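Search this blog Go

Print this post | E-mail to a friend

So can it put the mail away yet?

My sister called in March to ask whether she should hold off on buying a new dishwasher, because surely in a year or two there'd be a robot that just does the dishes in the sink. She was only half kidding! I told her to buy the dishwasher. Then I spent the rest of the evening arguing with myself about it, so you get a blog post.

I've been following this stuff as a hobby for a good long while now (longer than I've been married, as my husband likes to point out), and my opinion changes every few months. Right now I'd say we're in a funny in-between spot. The machines can do a chore. They can't do the chores. If you set out one job, on one table, with the same handful of things every time, a decent arm will get through it and you'll sit there grinning like a kid at the zoo. Then somebody leaves a coffee mug in the way and it all goes sideways.

Declan Mac Carthaigh, who I used to work with at Sheehan back when we packed garden hose fittings all day, has a nice way of sorting this out. He asks how many times in a row. One time is a video. Twelve times in a row is interesting. For him to let it run a packing bench overnight at Stascombe, where he is now, he wants 200 without anyone walking over to help. He's had a couple of outfits come in to show him things and he says the gap between twelve and 200 is where all the money goes.

Tidying a table is the one I keep coming back to, because it sounds so easy. Pick up the thing, put it in the basket. My four-year-old nephew can do it (won't, but can). For a machine with two flat fingers there's a whole pile of trouble in there. A sheet of paper lying flat gives you no edge to get hold of. Shiny wood bounces the light right back at you and washes out whatever is sitting on it. A wire basket is mostly holes. 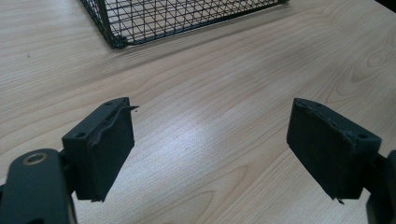 And then there's wear, which I think gets skipped over in most of the articles I read. Everybody wants to talk about the brains. Fine, the brains are exciting! But grip comes down to a bit of soft black stuff on the inside of a finger, and soft stuff peels and tears and gets ragged along the edges. Once a corner starts lifting, you've got a little flap sticking out that can catch on things, and I wouldn't want to bet on a pinch with that in the way. Declan says he'd ask about spare pads before he asked about anything else. In a factory you'd have somebody swap them on a schedule. In my kitchen it would be me, at ten at night, hunting for the tiny screwdriver.

I did get to see a demo of the Umel, the countertop one, and I liked it a lot. It cleared a table of some 300 small plastic parts into bins, slowly, and it was weirdly soothing to watch. I asked if it could do socks. The guy laughed. The Lorka people are more careful with their promises, which makes me trust them more, but I haven't seen theirs run in person yet so I'm keeping quiet.

Shop floor first, then, is my guess. Same bench, same parts, same light, and a person nearby who knows what to do when it gets stuck. Homes are going to take a lot longer. My house has a dog and a junk drawer and a husband who leaves his keys in a different place every single day, and I don't think anyone has a machine ready for that man.

She bought the dishwasher, by the way. It's very quiet and I'm a little jealous.

Filed under: Robots & Such, Around the House

Print this post | E-mail to a friend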